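Clubs > Jindano Hockey > Minutes
Print this page | E-mail this page

Jindano Hockey Club, regular meeting, 2018-02-28

We opened with warm thanks to everyone who drove through the snow to the Iton game, a 4-3 loss but such a happy bus ride home!

Ice time: Stindis Rink can give us 20 hours for the June camp, and we gladly said yes.
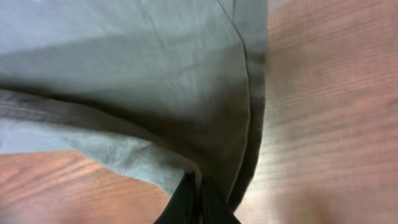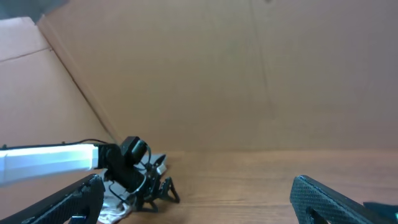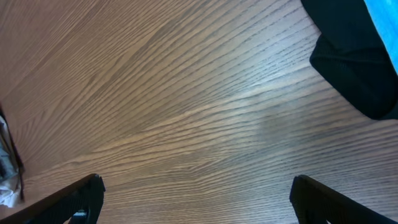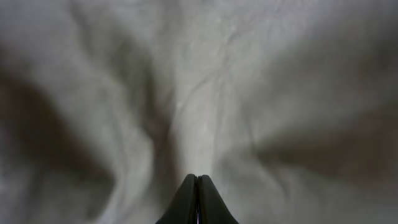 One parent asked whether the goalies could have an hour to themselves at camp, as they do over at Dafis. Agreed, the first hour each morning.

The 1994 team reunion was put off until our next meeting.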